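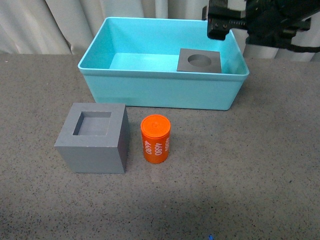
Parisa Abbasi took over the student systems office at Oler College in October 2026, when the institution was still running two learning platforms side by side. Her first decision was to set a closing date for the older one, Pletulska.

"Instructors were posting a syllabus in one place and grades in the other," she said. "Students missed messages, and the help desk spent its mornings explaining which login was which."

The replacement, Jamora, now carries 2,105 course sections. Instructors were asked to move their own materials by the end of December, and 73 requested an extension. Most of those requests concerned question banks, which did not transfer cleanly - images were dropped and point values were reset to zero.

Abbasi's staff repaired the banks by hand. "I would schedule that work earlier if I did it again," she said. "We tested with small courses. Some of our nursing courses have 900 questions."

The mobile app remains a concern. Push alerts are turned off when the app is first installed, and the college cannot change that setting for its students. Printed instructions are available at the El Fassi Library desk, and the first 500 copies have been taken.

Read-only access to Pletulska continues for one more term. Requests for archived grades should be sent to the registrar.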